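Jidton Swimming Forum > Training and technique > Pool and open water pacing

Pace drops off in open water compared with pool, same effort. Is it the watch or me?

Posted by Widad Farah

I have a 2798 metre loop in the reservoir at Jidton which I swim twice a week between May and November. The distance comes from the buoy positions published by the club, added up leg by leg. In a 25 metre pool I hold 1:52 per 100 for a continuous swim of the same length. In the reservoir, at what feels like the same effort, my watch gives me anything from 1:58 to 2:11 per 100.

What I have already looked at:

The watch is a Histance, set to open water mode, worn on the left wrist. Recording interval is one second. I wait for the satellite lock before getting in.

The watch distance for the loop is never the same twice. The shortest I have had is 2840 and the longest is 3020.

Heart rate from a chest strap is within 3 beats of my pool figure, so I don't think I am slacking.

I wear a full suit outdoors and nothing but a costume in the pool. I had expected the suit to make me quicker.

I would like to know how much of the difference is real, and whether there is a sensible way to set a target pace for an event in the same water.

Maysoun Aoun

There are several separate effects here and it helps to take them one at a time.

Start with turns. A 25 metre pool gives you a push-off every length. Over 2798 metres that is 111 turns. If each push and glide saves you one second against swimming the same distance, your pool time is 111 seconds better than your true swimming speed, or very nearly four seconds per 100. Your 1:52 then becomes 1:56 with no walls. Swimmers with a strong push and a tight streamline save more than a second, swimmers who do open turns save less. You can measure your own figure by timing a few hundreds in a 50 metre pool and comparing.

Next, the watch. A wrist unit loses its signal each time the hand goes under, so it gets a fix only during part of the recovery. The software joins up the fixes and smooths them. Errors sideways of your line add distance, and cut corners at the buoys take some away. You can't tell the two apart from the total. Put the watch under your cap at the back of the head, or in a tow float, and repeat the loop. Mine read 747 metres on the wrist and 711 in the float for the same out-and-back course, same morning.

Don't use the watch's pace at all for this. Take the elapsed time and divide by the course distance. For 2798 metres in 55 minutes 30 seconds you get 1:59 per 100 whatever the watch says about distance.

Then steering. Export the track from the float and lay it over the buoy line. If you are bowing out to the same side on every leg, you have an uneven pull or you only breathe to one side. Sighting every six to eight strokes is a fair starting point in flat water. Every sighting lifts the head and drops the hips, so more often is not automatically better. 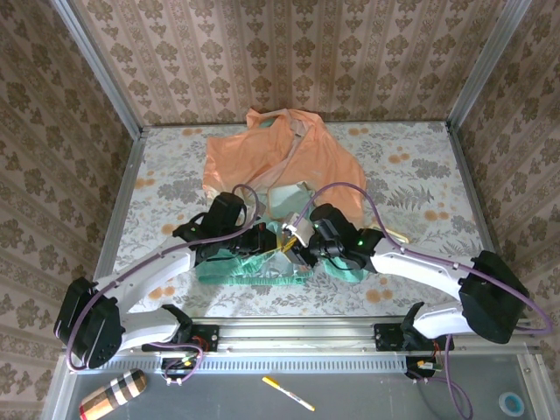

As for the suit, it raises the legs and reduces drag, but it also resists the shoulders, and a suit that sits too low under the arms will cost you most of what it gives. Pull it up from the ankles in small pinches until there is no fold at the armpit. The Moussa and Clanex suits I have used both need ten minutes for this. If your stroke rate outdoors is more than three or four strokes a minute below your pool rate, look at the shoulders first.

For a target, use the mean of your last five loops by elapsed time, leaving out any swum in strong wind. Start the first 400 two seconds per 100 slower than that.

Neil_backstroke

just swim by feel, everyone is slower outside. watches are rubbish in water, mine had me on the car park once

Widad Farah

Thank you, Maysoun. I went back through the elapsed times for the last 11 loops. Divided by 2798 they come out between 1:57 and 2:02, so most of the spread was the watch. Taking four seconds off for turns leaves me one to six seconds slower than the pool, which is easier to believe.

Stroke rate is 54 outdoors and 60 in the pool, so the suit is next. I will try the float as well and post the track.

Maysoun Aoun

Six is a lot. Check the fit before you change anything in the stroke, and count both rates at the same point in the swim, after the first 500 metres.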